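Small Shops Deserve a Fair Deposit Rule

17/02/2021

The Lindutard council will soon vote on a deposit for drink cans. The aim is sound. The draft, however, places the same duties on a corner shop as on a supermarket, and it should be amended.
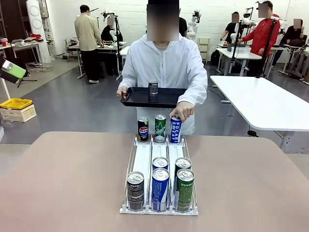

Photo: Mawar Hartono

Under the draft, every seller must take back empties and store them on site. A shop of 49 square meters has no back room for that purpose. Such shops should be permitted to share a collection point, and the vote should wait until September.

Vsevolod Vasylenko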